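Estantería auxiliar Stunum amarilla: la pieza baja que alegra cualquier taller

Tiempo de lectura: 3 min
50 veces compartido · 3 comentarios

Llevábamos tiempo buscando una estantería baja que no fuera gris, ni blanca, ni de ese beige de oficina que acaba desapareciendo entre las paredes. La Stunum es amarilla. Amarilla de verdad, de las que se ven desde la puerta y que te hacen dejar las cosas en su sitio porque el sitio se encuentra solo. La tenemos en catálogo desde abril y ya es nuestra favorita para zonas de montaje, trasteros con mucho movimiento y talleres pequeños donde se trabaja medio en la mesa y medio en el suelo.

El tablero superior es plano y de un solo color, sin dibujos ni relieves, y sirve para ir dejando piezas a la vista mientras se clasifica. Debajo hay un hueco abierto por delante, pensado para una caja de cartón de las corrientes, de las que traen asa recortada. ¡Entra y sale sin levantarla! Parece una tontería hasta que uno lleva toda la tarde sacando y guardando recambios.
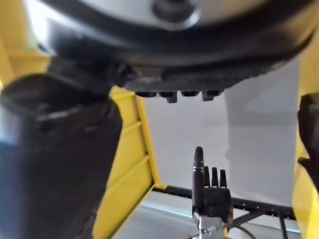 La versión que vendemos llega desmontada en un único bulto, con la tornillería en una bolsa aparte y una hoja de instrucciones que se entiende (la han rehecho este año, la anterior era un jeroglífico). El montaje lo puede hacer una sola persona, aunque con dos se coloca mejor el tablero. Conviene apretar los tornillos a mano primero, dejar la estructura en su sitio definitivo y dar el último apriete allí mismo – así se asienta bien aunque el suelo tenga moqueta.

Zdeňka Baláž, que lleva nuestra sala de muestras, la usa siempre en pareja con una bandeja gris claro de borde alto, la Hunalum. La bandeja va al suelo, al lado, y recoge lo que todavía no está clasificado: carcasas, piezas curvas, restos de un pedido a medio abrir. Lo pequeño sube al tablero y lo que ya está contado pasa a la caja de abajo. A nosotros nos ha gustado tanto el sistema que ahora preparamos así todos los pedidos de recambios, y la mesa grande se ha quedado libre para cortar y embalar.

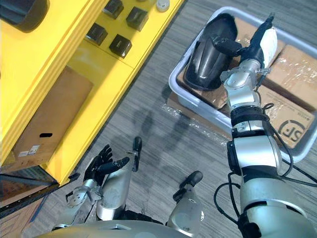 Piezas negras sobre el tablero amarillo, caja de cartón en el hueco inferior y bandeja gris claro en el suelo.

Datos del producto

Referencia: 1623
Precio: 239 euros, IVA incluido
Color: amarillo
Contenido: estructura, tablero superior, tornillería e instrucciones
No incluye: caja ni bandeja

Para limpiarla basta un paño húmedo y jabón neutro. Los estropajos, mejor lejos: sobre un color tan vivo cualquier raya se nota. Si se van a apoyar piezas pesadas o con aristas, el protector transparente Ichikawa se recorta con tijeras y se quita sin dejar pegamento.

Nos preguntan mucho si se pueden poner varias seguidas. Sí, y quedan estupendas en fila, con los tableros a la misma altura. Para unirlas hacen falta las grapas Utham, que se piden por separado y se ponen desde atrás (dos por cada unión, una arriba y otra abajo). Lo que no recomendamos es apilarlas, porque el tablero no lleva encaje para otra encima y se moverían.

La bandeja Hunalum también se puede añadir al pedido desde esta misma ficha. Viene envuelta en plástico, igual que el tablero, así que al abrir el paquete tened a mano una bolsa para ir echando los envoltorios.

Se puede ver montada en nuestra sala de muestras por las mañanas, junto con la bandeja y el protector. Si queréis probar si os cabe vuestra caja, traedla y la metemos en el hueco.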